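手持ちグリッパーの世話をする人　キャサリン・ダルグリーシュさんに聞く

キャサリン・ダルグリーシュさん（Catherine Dalgleish）の作業机には、いつも古い歯ブラシが立ててあります。布の片づけ作業を記録する手持ちグリッパー、チームでの呼び名は「Waven」。その調整と修理を、Kinnearの工房で一手に引き受けているのが彼女です。お茶をいただきながら、ずいぶん長くお話をうかがいました。

「朝はまず指の付け根を見ますね。布を扱うと、糸くずがどうしてもそこに入りこむんです。歯ブラシでさっと払って、それから握りを20回。空のまま開いて閉じて、ただそれだけなんですけど、引っかかりがあれば手のひらにちゃんと伝わってきますよ」

音でも分かるものですか、と尋ねると、うれしそうに身を乗り出されました。「分かります、分かります！　乾いた音がしたら、たいていねじがゆるみかけているんです。使う人は集中しているから気づかないのね。だから隣で耳をすませているのが私の役目かしら」

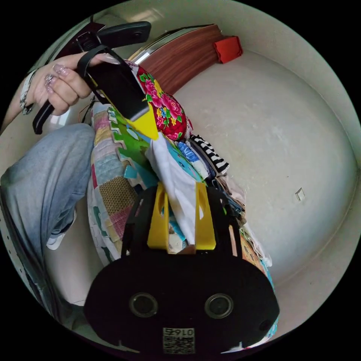
黄色い指の板は消耗品で、500回つかんだところで外して点検する決まりだそうです。反りがあれば交換、なければ薄い布で拭いて戻します。もっとも、この決まりに落ち着くまでには苦労もありました。

「4月に一度、左の指だけ戻りが遅くなったことがありましてね。最初はばねを疑って、次に軸を疑って、夜までかかって全部ばらしたんですよ。そうしたら細い糸が1本、軸にくるくる巻きついていて。もう、笑ってしまいました。あれからは、ばらす前に必ずルーペでのぞくようにしています」

レンズの手入れも欠かせません。拭くのは作業の前と、途中の休憩のとき。柔らかい布を使い、中心から外へ、力を入れずに。新しく入った人には、まずこの拭き方から覚えてもらうのだとか。

「それと、持ち手の具合ですね。手の大きさも爪の長さも人それぞれでしょう。ストラップがきつすぎると指が疲れて、握り方まで変わってしまう。始める前に5分いただいて、その人に合わせて締め直すんです。機械の調整って、半分は人の手の話なんですよねえ」

予備の指はあと13枚、引き出しの中に小分けの袋で並んでいました。次はDrasusから届く少し硬めのばねを試すそうで、話しながらもう、彼女の手はドライバーを探しています。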